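4. What people mean when they say a towel is "done"

I should own up early that this section grew out of an argument in my own kitchen. I fold towels in thirds, lengthways first, and I was brought up to think that halves were a sort of giving up. When I started reading the diaries for this study I expected a few people to share my view and most not to care at all. I was wrong about the second part. People care a lot (some of them wrote two full pages on it!), and what they care about is often the moment when a thing stops being washing and goes back to being a towel, or a shirt, or a pillowcase.

The diaries came from two places. The first set, 1,417 entries, was kept by households in Wummont, a town of mostly older terraces with small back yards and washing lines that run from the kitchen wall to the gate. The second set, 1,305 entries, came from Setiawan, where nearly everyone in our sample lives in flats and dries things indoors on racks. I asked both groups the same open question at the end of each entry, which was simply "When did you feel finished?" I didn't define finished. My reviewers at the pilot stage hated that, and I can see why, but I'd still do it the same way.

4.1 Folding as an ending

In Wummont the answer was very often a fold. People wrote about bringing the basket in, tipping it out on the bed or the table, and working through it while the radio was on. Towels tended to be left till last. One diarist called them "the easy ones", and another said she kept them back as a treat, a bit like saving the roast potatoes. I found this charming and then, on reading further, quite useful, as the same people who kept towels till last also wrote the longest entries about how a towel ought to look once it was folded. Edges came up again and again. So did corners, and whether the label should be tucked inside.

I've used the word "squared" for this kind of finish. It's my word and no diarist used it, but it covers what they describe: a folded item, laid flat, that you could put straight on a shelf without touching it again. A squared towel (unlike the heaped one in Figure 3) is as close to a shared standard as I found anywhere in the Wummont diaries, even though the number of folds varied from house to house and sometimes from person to person in the same house. 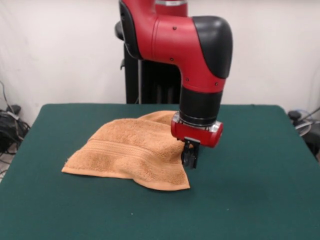
Figure 3. A folded terry towel on a dark green felt cloth.

Setiawan was another matter. There the feeling of being finished came earlier, usually when the rack was full, and folding was put down as a separate job belonging to some other part of the day. Plenty of entries never mention it. Towels went from the rack to the bathroom hook and skipped the shelf altogether, and several people told me in their notes that they owned just enough towels for this to work. I'd love to say I saw that coming, but my first coding scheme had no place for it. I had lumped the whole lot under "not completed", and I had to go back and redo 2 months of coding when it dawned on me that these people felt perfectly finished, thank you very much.

4.2 Who gets to say

The trickier entries are the ones where two people in a house disagree. I coded a disagreement only where the diarist wrote about refolding something that somebody else had already folded. It's a narrow test and it will have missed all the sighing. Even so, refolding turns up in both towns, and towels are refolded more often than any other item, ahead of fitted sheets, which surprised me (I had assumed that sheets would win by a mile).

Reading these closely, I don't think refolding is mainly about neatness. Most diarists who did it mentioned the cupboard: how deep the shelf was, whether the door would shut, whether the pile would lean. A towel folded in halves is too wide for a narrow shelf, and the person who loads the shelf is the one who finds out. My thirds, I now suspect, come from my mother's airing cupboard and from nowhere grander than that. Section 5 takes up the matter of cupboards, using the floor sketches that 3 of the Wummont households drew for me in January.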